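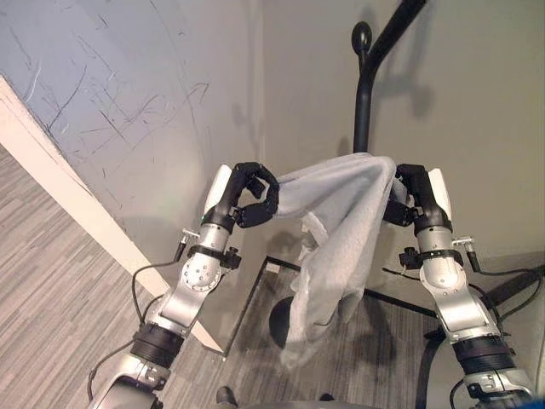
Sheet over the black stand, folds hanging nearly to the floor.

1 May 2022

Laser timing, Irnow bench. Read the Gimico preprint again before starting. They claim 50 fs jitter between the drive pulse and the electron bunch, and I still don't believe it. The plot in their appendix has no error bars and the averaging window is never stated.

Ran our own cross-correlator with the Polport amplifier at 78 percent pump. The first trace looked wonderful, so I distrusted it. Swapped the two photodiode cables and the nice narrow peak moved with the cable - pickup, then. Same trouble we had in October and never wrote up properly.

After rerouting the trigger line the peak got wider and uglier, and stayed put when I swapped again. I'd sooner believe that one. Drift over the long run was up to 7 times what Garrido quote for their oscillator, though their number is for a sealed box and ours has its lid off half the day.

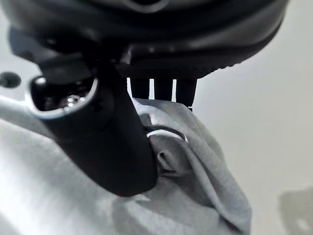 Could the drift just be room temperature?
Possibly in part, but the thermistor log lags the timing signal, so temperature alone can't be driving it.

To do: repeat with pump at 50 percent, lid on. Put channel 2 on the other scope. Don't show the first trace to anyone, it will end up on a slide.

Delay stage still sticks near home.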